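Glare on Glossy Sheets: Work Surface and Lighting Notes
Speaker notes, Jarlath Mac Giolla
Session 3, slot of 15 minutes

Opening

Skip the company slide. Start with the problem: packing benches use glossy mats, trays and covered panels, and people at those benches have to spot creases and scratches under ceiling lights.

Define gloss in one sentence. A glossy face sends most of the reflected light off in one direction, a matte face spreads it. Leave the formula for the handout.

Where the light goes

A flat, perfect mirror would show each lamp with clean edges. Bench panels are seldom that flat. Small ripples pull the edges of a reflection into points and streaks, and a ragged reflection is useful evidence of an uneven face.

Point out the reflections first, then the fine lines. One crease is curved and ends in a small hook. The other mark runs nearly level through the longest bright patch and continues past it to the left. Pause here - people at the back need time to find the second one.

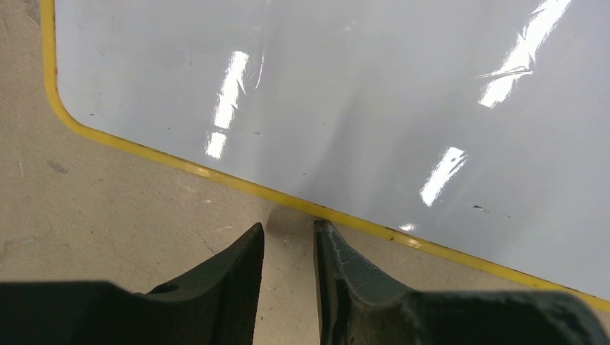
Edges and contrast

The yellow border does more work than the panel face. Pale gray-white on a tan-brown surface is a modest contrast, and a saturated border makes the outline easy to follow, including the rounded corner. Recommend a colored border on any pale sheet that has to be squared up by eye.

Inspection routine

1. Clear the panel and wipe it with a dry cloth.
2. Stand at the long side. Look for reflections with broken edges.
3. Move your head, keep the panel still. A reflection travels with you; a crease stays put.
4. Turn the panel a quarter turn and repeat.
5. Log each mark by its distance from the nearest corner.

Bench trial

Rhona Hepburn ran the trial on the Bodari benches in January. 40 panels, two lighting layouts. Side lighting showed up shallow creases that the overhead layout missed. Do not quote a percentage - the sample is too small.

Questions likely to come up: matte film (cuts glare, hides fine scratches), and cost (refer to Italo Fiore).

Related notes
Choosing a Bench Surface
Side Lighting for Small Rooms
Ciltance Cloth Test, Results Sheet

Comments (2)

Moataz El Idrissi
Step 3 should come before step 2. I find the fixed marks faster if I am already moving.

Arturo Pagano
Does the quarter turn matter with a diffuser fitted? We have one over every bench and see little difference.

Contact: Plaris Bench Group, ext. 3469 | Copyright Plaris | Back to top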